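**Wall mounting of televisions** is the practice of fixing a flat-panel television to a wall by means of a bracket, in place of a stand or cabinet. It became common in homes once screens were thin and light enough to be carried by ordinary wall fixings. The term covers the choice of bracket, the assessment of the wall, the setting of height and angle, and the routing of cables.

## Background

Televisions built around a cathode-ray tube were deep and heavy, with most of their mass at the front. Where they were raised off the floor, as in hospital wards, bars and waiting rooms, they were placed on a shelf or cradle held by a steel arm. Few were fitted this way in private houses.

Flat panels changed the position of the load. A thin set hung close to the wall pulls mainly downwards on its fixings, with only a small outward force at the top. Manufacturers began to supply threaded holes in the back of the casing, set out in a standard rectangular pattern, so that brackets from one maker could be used with sets from another.

## Types of bracket

**Fixed brackets** hold the screen parallel to the wall at a small distance. They have no moving parts and are generally the cheapest and strongest type. Access to the sockets is poor once the set is in place, and cables are normally connected before the final lift.

**Tilting brackets** allow the top of the screen to lean forward. They are used where the set is higher than the viewer's eye, or where a window or lamp causes reflections.

**Full-motion brackets** carry the set on one or two jointed arms. The screen can be pulled out, turned to either side and pushed back. The load on the upper fixings rises with the distance between screen and wall, so the rated weight of such a bracket applies at full extension.

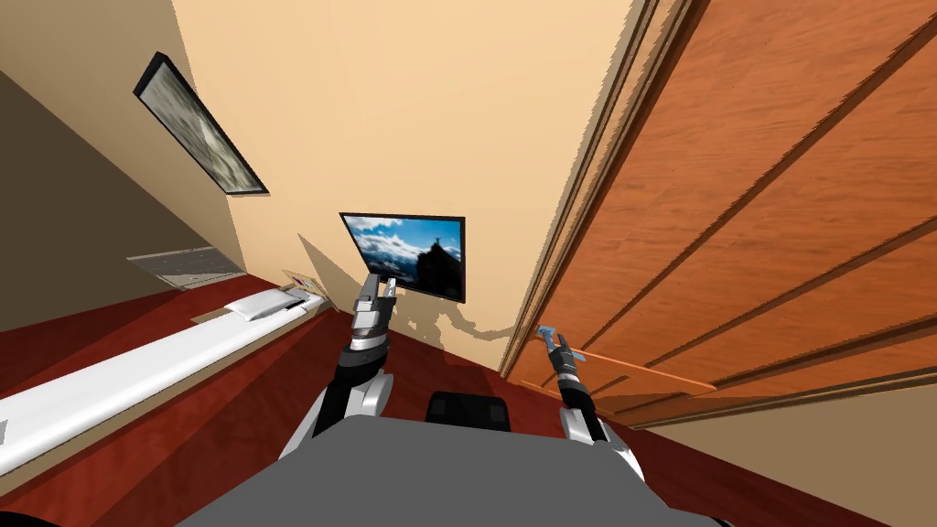
**Ceiling brackets** use a vertical pole and are found mostly in shops and stations. In houses they are sometimes fitted in attic rooms, where the walls are too low or slope inwards.

## Walls and fixings

The strength of a mounting depends more on the wall than on the bracket. Solid brick and dense concrete block will take a screw in a nylon plug, provided that the hole is drilled into the masonry itself and clear of the mortar joints. Aerated block is softer and calls for longer plugs or resin.

Plasterboard on a timber frame is treated differently. The preferred method is to screw directly into the studs, which are found with a detector, a magnet or a fine trial hole. Where the studs do not line up with the bracket, a timber board or sheet can be fixed across two or more of them and the bracket fixed to that. Hollow-wall anchors are sold for use in the board alone - their ratings assume sound, dry board and a steady downward load, and they are not generally advised for full-motion arms.

Older walls of lath and plaster present a further difficulty, as the plaster may have come away from the laths. Tapping the surface gives some indication. Loose plaster is normally cut out and made good before any bracket is fitted.

## Height and viewing distance

The usual guidance for a living room is that the centre of the screen should be near the eye level of a seated person. In bedrooms it is set higher and the screen tilted down. Positions above a fireplace are popular but are often criticised on two grounds: the height requires the viewer to look up for long periods, and warm air rising from the hearth may pass over the casing. A mantelshelf reduces the second effect in part.

Viewing distance is normally stated as a multiple of the diagonal of the screen. Higher resolution allows the viewer to sit closer before separate picture elements can be made out.
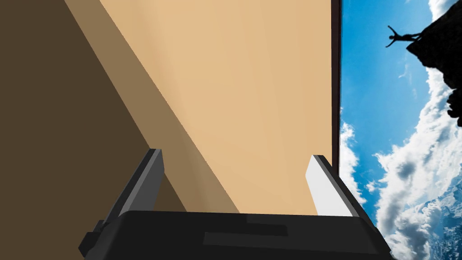

## Cables

Power and signal cables may be run on the surface in plastic trunking, behind the wall lining, or in a channel cut into the plaster. Buried power cables are subject to the wiring rules in force locally, which commonly limit them to zones running straight up, down or across from a visible socket. A flexible mains lead supplied with a television is not intended to be buried. The accepted alternative is a recessed socket behind the set.

Signal cables are best run in a conduit wide enough for the plug to pass through, so that they can be replaced. Very tight bends behind a fixed bracket are a common cause of damage to connectors, and right-angled adaptors are sold for this purpose.

## Survey of mountings in Flallville

A housing survey carried out in Flallville and the neighbouring district of Proltdale recorded 1,337 wall-mounted sets. Fixed brackets accounted for 63 per cent of these. Faults in the fixings were noted at 70 addresses, most of them in plasterboard walls where anchors had been used without reaching a stud. In 5 cases the bracket had been fixed over a buried cable.

The landlords' guidance later issued in Clorenness drew on the survey. It asks tenants to obtain consent before drilling, and to leave the wall plate in position at the end of a tenancy unless told otherwise.

## See also

- Wall plug
- Stud partition
- Cable trunking
- Picture rail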